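# The Bun Waits for No One

The countertop steamer has never been a glamorous appliance. It doesn't hiss like an espresso machine or sit on the counter in six heritage colors. It makes water hot and then it makes whatever is above the water hot, and for most of my adult life I kept mine on top of the refrigerator, under a bag of bags.

What got it down was a frozen bun from the Mercado on my corner, bought at a moment of low morale. I microwaved it. The result could have been used to chock a truck. I mentioned this to Viktória Farkas, who teaches a dumpling and bun class in Skokcombe and has eaten more steamed dough than anyone I know, and she looked at me the way a vet looks at a man who feeds his dog grapes.

"You own a steamer," she said. I admitted it. "Then what are you doing?"

Her method is plain. Water in the base, basket on top, buns spaced so they can swell without touching. She'd take two in a basket with elbow room over a crowd of them welded at the hip. The lid goes on and stays on, a rule I've broken every time, usually with my glasses on. 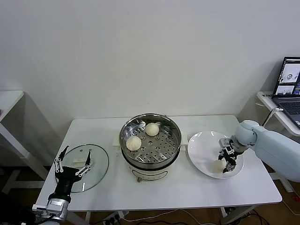

The lid, in fact, is where friendships end. Farkas wraps hers in a dish towel so the condensation doesn't drip and pock the tops. Zoltán Kun, who ran a bun counter until his knees objected, calls the towel "a hat for nervous people" and would sooner tilt the lid a crack for the last minute. I've tried both. The towel gave me smoother buns and the tilt gave me a damp sleeve.

Then comes the transfer, about which cookbooks are oddly quiet. A fresh bun is soft, hot and a little tacky underneath, and it has no handle. Tongs leave dents. Chopsticks are fine if you've used them since childhood and a public embarrassment otherwise. Kun uses his bare fingers, and his fingertips retired years ago. I use a thin spatula and a plate with a bit of a rim, parked as close to the pot as the counter allows, having once lost a good pork bun to the gap beside the stove.

And the pleats! Farkas can close a bun in the time it takes me to find the middle of the dough. Mine tend to look like a coin purse that's been sat on. She says the pleats don't affect the flavor, in a tone that suggests they affect other things.

I've since made 3 batches from scratch, one of them edible by people who weren't related to me. The steamer has a permanent spot beside the toaster. The bag of bags has the top of the refrigerator to itself, and it's already spreading.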